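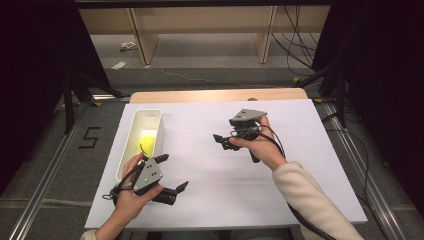
How many demonstrations does a student team need before training is worth starting? For a single pick-and-place task in our club, 60 good ones, with the start positions spread out on purpose.

We got to that number the slow way. The first set at Prandthorpe had 36, nearly all with the same start position, and the trained policy reached for that spot wherever the object was. Catalina Escobar rewrote the collection sheet in March. It now lists 10 start positions per task, and each operator works through them in order before repeating any.

The rest of our procedure is short. Zero both grippers before each block. Open fully, pause, then begin. Move at half your normal speed near contact. If you fumble, finish the motion and mark the take as bad; do not stop in the middle, as the trimming script (we call it Skesley) treats a long pause as the end of a take.

Our total stands at 840 takes across all tasks, including the bad ones. I have not yet checked whether keeping those in the set hurts. Daza, our training code, has a flag to leave them out, and I will run it both ways before the Punard meet.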